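Hello, and thanks for wanting to know who you're booking with!

We're Laltora, a small company that looks after guesthouses and family-run hotels. We have three houses of our own, and we handle bookings, housekeeping rotas and guest messages for a good many others whose owners would sooner be pouring the coffee than answering emails at midnight. We love this work. Most of us came into it by accident (a summer job, a cousin with a spare room, one very wet season on a hotel front desk) and then never quite left.

## How it started

Laltora began with one building, the Rellard, which had been shut for years when Jonalyn Soriano took on the lease. She had spent her working life in large hotels, the sort with 400 rooms and a separate department for flowers, and she wanted a place where she could learn the name of every guest by the second morning. The Rellard had nine bedrooms and a boiler older than any of us. The first guests arrived in July, before the hall carpet did, and a few of them still come back every year and ask after the boiler. (It's gone. We kept the brass plate.)

The Vondráček house came next, named after the family who built it and who still live two doors down. They were kind enough to lend us their old guest books, and you're welcome to sit and read them in the front room. One visitor stayed for a whole winter and wrote about nothing but the soup!

Cundis is the youngest of the three and the most relaxed. It has bigger rooms, later breakfasts and a garden door that everybody uses instead of the front one. If you're travelling with children, or with grandparents, or with both, this is the one we'd point you towards.

## What staying with us is like

Breakfast is cooked to order and goes on until the last person is down. Rooms are ready from two o'clock, though if yours is done sooner we'll message you so you can come straight up. There's always somebody on the premises overnight, and you can ring the bell without feeling bad about it – we really don't mind being woken for a lost key.

We keep our prices simple. The rate on the website is the rate at the desk, with breakfast and towels and the use of the kitchen included, and it doesn't jump about depending on which day you look. Dogs stay free at the Rellard and at Cundis. The Vondráček house has too many steep stairs for most of them, but do ask if yours is a good climber.
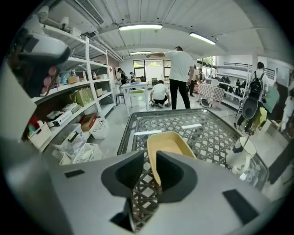 *Yellow tray and cream pitcher on the glass-topped table.*

## Working with other owners

A few years after the Rellard opened, the owner of a bed and breakfast along the coast rang to ask how we managed our bookings. We went over for the afternoon, stayed for supper and ended up running her calendar. Word got round after that! We now look after about 200 rooms for other people, nearly all of them in places with fewer than 20 beds.

Owners pay us a share of the bookings we bring in and nothing in the months when they're closed. We don't ask anyone to repaint in our colours or put our name over the door. If your place is called Seaview and you can only see the sea from the bathroom, Seaview it stays. Jonalyn visits every new house herself and sleeps there for a night before we agree to anything, usually in the worst room, and she writes up her notes on the train home.

## This year

It has been a hard one for anybody who lets rooms, and we're no different. We closed all three houses in the spring and moved guests' dates as often as they needed, with no fee. Everyone on the permanent team is still with us, and we're very proud of that. To those of you who told us to keep your deposit and see you when we see you: thank you, so much. More than 3,000 of you answered our letter, and we've read every reply, including the long ones.

The Rellard and Cundis are open again with fewer rooms in use and longer gaps between stays. The Vondráček house will follow once the new bathrooms are in.

## Say hello

Write to us through the contact page or ring the Rellard and ask for whoever's on the desk. We're also glad to hear from owners who just want to compare notes, with no business in it for either side.

Page last updated 10/10/2020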